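Plosaser has a logo winner, and I'm a little jealous

March 4, 2024

So the Plosaser logo contest is finally over, and I've been refreshing that page way more than I should admit. The winning entry came from Sum-yee Chiang, who takes home the $500 prize. Her mark is a plain lowercase p with a notch cut out of the bowl, in one flat green. It looks great tiny, too — I shrank it down to favicon size just to check!

The contest opened back in December and pulled in 217 entries. After the first cut (no gradients, no stock icons, nothing with a swoosh), 146 were left. Mine was one of the ones that went, and yes, it had a swoosh.

Li-hua Yau, who ran the contest for Plosaser, told me the final round came down to 2 designs and a long phone call. "We kept printing them in black and white," she said. "Only one of them still looked like us."

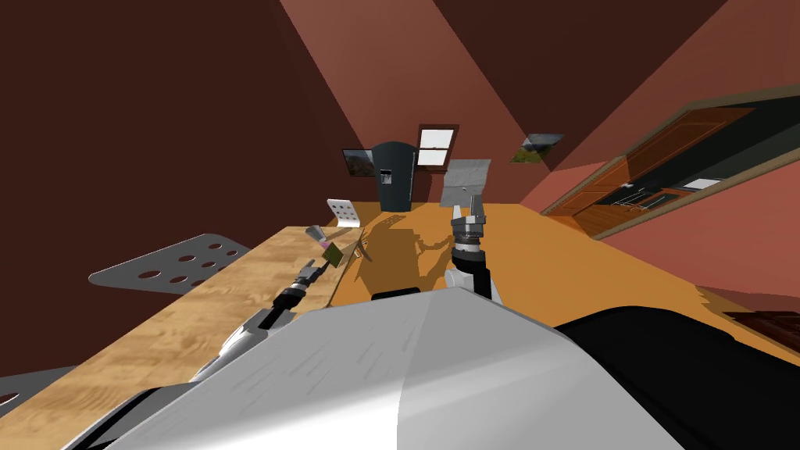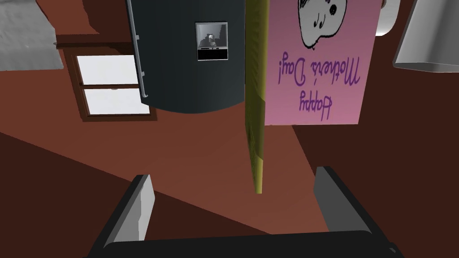
What happens next

Chiang is handing over the vector files this week, along with a one-color version and a stacked layout for the side of the shipping boxes. The old wordmark stays on the invoices until the current batch runs out, which I kind of love.

If you missed this one, Brarutley is opening its own contest for a new letterhead and business card set. The brief is short and pretty picky about fonts (they want Skumine for the headings, no substitutes), so read it twice before you start sketching. I'm already on my third draft — zero swooshes so far.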